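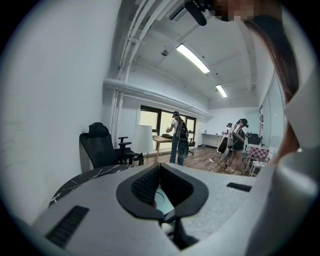

## 4. Setting up the Ernix room thermostat for an office

Read this section before you take the old thermostat off the wall. The printed card in the box says the job is done in "minutes." It leaves out the wiring check and the sensor offset, and those two steps decide whether the thing reads your room or reads the wall behind it.

You need a small flat screwdriver, a pencil, a level, and a separate thermometer you already trust. A phone weather app doesn't count as one.

> **CAUTION:** Switch off the heating circuit at the breaker panel. Switching off the old thermostat does not cut power to its wires. If the wires are thick and joined with twist caps, you may have line voltage. Stop and call an electrician. The Ernix is a low-voltage unit and will be ruined.

### 4.1 Choosing the spot

Most people put the new unit where the old one was, and the old one was often in a bad place. Check before you drill:

- No direct sun at any hour of the working day.
- No supply vent blowing on it, and no copier or coffee machine under it.
- An inside wall, at chest height.
- No open hole behind the plate. Air coming down a wall cavity will throw off the reading more than anything in the menus can fix.

The brochure claims that "smart placement correction" makes up for a poor location. I have not seen it do so. Move the unit, or buy the remote sensor.

### 4.2 Mounting and wiring

1. Pull the old cover and write down which wire goes to which letter. Go by the letters. Wire colors depend on whatever the last installer had in the truck.
2. Label each wire with tape.
3. Remove the old plate. Plug the hole in the wall with putty.
4. Hold the new plate level, mark both screw holes, and fasten it.
5. Push each wire into its matching terminal until the tab drops. Tug it. If it comes out, strip a little more and try again.
6. If you have no C wire, do not rely on battery mode. Fit the Drillo adapter, following its own sheet.
7. Snap the display on and turn the breaker back on.

**Note:** The display may stay dark for 3 minutes after power returns. Leave it alone during that time. Pressing the buttons restarts the wait.

### 4.3 First settings

1. Hold **Menu** until the setup codes appear.
2. Set code 261 (system type) to match your equipment. The default is a heat pump, and plenty of offices don't have one. With the wrong value you can get cooling when you ask for heat.
3. Set the clock by hand, even if the unit is online.
4. Turn **Auto Learn** off.

About step 4: Auto Learn is sold as the main feature. In an office where people come in late, leave early, and fight over the setting, it learns the fight. A plain schedule does a better job. If you want to test the feature, run the schedule first and compare the heating bills for similar weather. The savings figure on the box gives no baseline, so treat it as advertising.

### 4.4 Checking the reading

1. Put your own thermometer next to the unit, not touching it.
2. Close the door and keep people out of the room for an hour.
3. Compare the two numbers.
4. If they differ, enter the difference under **Offset**.
5. Check again the next morning before the heat comes on.

An offset larger than 3 degrees points to a bad location or a draft. Go back to 4.1 instead of hiding the problem in a menu.

### 4.5 Add-ons

**Umali remote sensor.** Worth having in a long room. Pair it within arm's reach of the thermostat, then move it.

**Nullton energy report.** The report works out "savings" from a starting point it picks for itself. Use your meter readings. The free trial renews on its own, so cancel it when you sign up.

### 4.6 If something goes wrong

| What you notice | Try first |
|---|---|
| Blank display | Breaker, then the C wire |
| Heat runs, room stays cold | Filter, closed vents |
| Cooling when set to heat | Code 261 |
| Reading jumps when the door opens | Putty behind the plate |
| Schedule is an hour off | Clock and time zone |

A factory reset wipes the offset and the system type along with everything else. Write both down first.

*Section revised by Intan Hidayat, February 19, 2023. Cooling settings are in section 5 and should be checked again in June.*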